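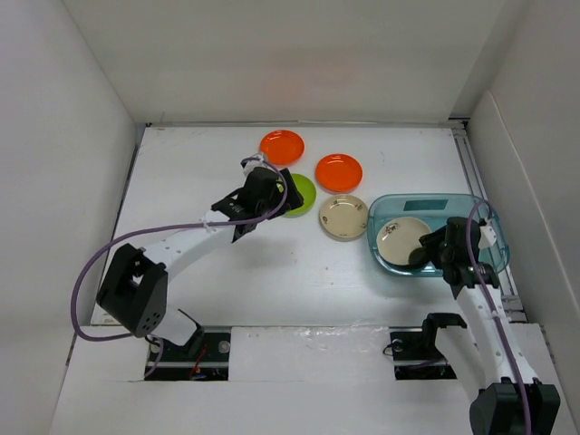

I have been meaning to write about the plates for months. Anyone who has eaten at our place knows we own too many, and that hardly any of them match. My friend Umut Taşdemir once set a table for us and ended up laying everything out in a sort of rainbow order, just to make it look like we had meant it.

It started in November, when I went to a secondhand shop called Haddad to buy a lamp and came home with orange plates instead (I still don't have the lamp). After that I stopped pretending I was going to buy a proper matching set. I'd see a color I liked, think of soup or toast or a slice of melon on it, and that was that.

The orange ones are still the plates I reach for first. They're shiny and cheerful, and a plain fried egg looks like an occasion on them. The cream ones are quieter. I like a little decoration in the glaze that you only notice once you've finished your rice — my grandmother had dishes like that, and I used to eat faster to get to the picture. Green is for fruit. Black is for anything pale, like dumplings or a wedge of cheese, and I'll admit it shows every fingerprint. 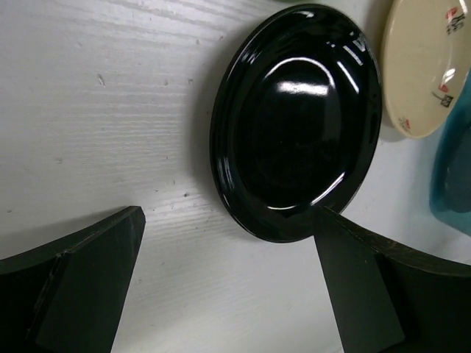
Putting them away

My old system was one tall stack in the cupboard, and whichever plate I wanted was always at the bottom. I must have complained about it a lot, because Erhan Tekin finally told me to get a plastic tub and keep the everyday ones in it. So I did. Ours is a see-through blue one, nothing special, and it has made me strangely happy.

A few things I've learned about using it. Plates don't mind leaning a little, as long as they aren't leaning on something sharp. Spread them all out on the table first, so you can see what you have before anything goes in.

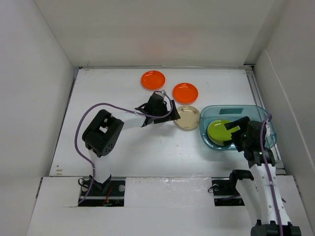

I also try to lift each one by the rim and lower it slowly, which is harder than it sounds when you're talking to somebody at the same time. I have 4 small chips to show for my years of chatting while tidying, and I remember the conversation that went with every one of them.

Next I want to sort out the bowls, which are in a much worse state. If you have a good way of keeping bowls of different sizes together, please leave me a comment — I read them all, usually with my tea.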